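A day at the Grarnov orchards open day

Thursday, August 4, 2022

I have wanted to go to Grarnov for years, ever since a friend brought back a jar of their apple butter and then refused to share it.

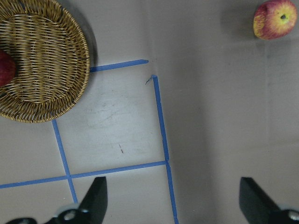
The gates opened at ten and we were there by quarter to, which was lucky, as the lane up from the village is single track and by half past there was a queue of cars right back to the chapel. Parking is in the lower field. Wear proper shoes! It had been dry for a fortnight but the ruts are deep and I saw more than one pair of sandals come to grief.

Grarnov is a family orchard with 54 varieties of apple and a handful of pears that they are rather shy about. Most of the crop isn't ready until October, so an August open day sounds like an odd idea, but the early apples were in and I think there is a lot to be said for seeing the trees while they are still heavy and green. You get a guided walk, a look round the pressing barn, and as much time in the tasting shed as you can stand.

Our walk was led by Shobha Iyer, who looks after the old trees on the top slope. She took us round in just over an hour and a half (it is meant to be an hour, but people kept asking questions and she kept answering them, bless her). I learned more about pruning in that time than in ten years of hacking at the Bramley at home. Apparently I have been cutting it in the wrong season, and far too hard, and all those straight-up whippy shoots it throws out every spring are the tree's answer. She showed us how to pick properly too: cup the apple in your palm, lift and give it a slight twist. If it doesn't come, leave it alone and try again next week.

The top slope is the part I'd go back for. Some of the trees up there are 60 years old, planted on big spreading rootstocks that hardly anyone uses now, and you can walk underneath without ducking. There's a bench at the far end with a view over to the reservoir. We ate our sandwiches there and a very bold hen ate quite a lot of my husband's.

After lunch we did the pressing barn. They only run the old screw press on open days and it is a marvellous thing to watch, all creaks and drips, with the pulp folded up in cloths and stacked like a parcel. Benedikt Reisinger was working it and let the children lean on the bar. He told us that in a good year they get through 2,000 crates between the end of August and Bonfire Night, nearly all of it on the newer belt press next door, which is quick and clean and terribly dull to look at. The juice we tried was from the morning's pressing, cloudy and sharp and much less sweet than anything out of a carton. I had three cups.

Then the tasting shed. The early apples were all laid out with handwritten cards, and you go along with a little paper plate. My favourite was one they call Kulovach, raised on the farm in the seventies from a chance seedling by the gatepost. It is small, a bit lopsided, and tastes faintly of strawberries. It doesn't keep, so you will never see it in a shop. Jade Fehr, who was minding the table, said to eat them within three days and never to put them in the fridge. Ours lasted until the following evening, so I can't report on day three. The Després was a close second for me, crisper and with a proper bite to it. My husband liked a yellow one whose name neither of us wrote down.

A few practical bits if you are thinking of going. Entry was £4 for adults and free for under-twelves, cash only at the gate, though the shop takes cards. Dogs on leads are fine in the lower orchard but not up top, on account of the hens. The tea tent does a very good apple and cheese scone and had run out by two o'clock, so go early or go without. There are loos by the barn and nothing at all on the top slope. The walk has one steep stretch with loose stone, but there's a flatter track round by the hives if you ask.

We came home with a bag of Kulovach, two bottles of juice and, at last, my own jar of apple butter. They do another open day in October when the main crop is in, and you can put your name down for a picking session at the shop counter. I've put down both of ours.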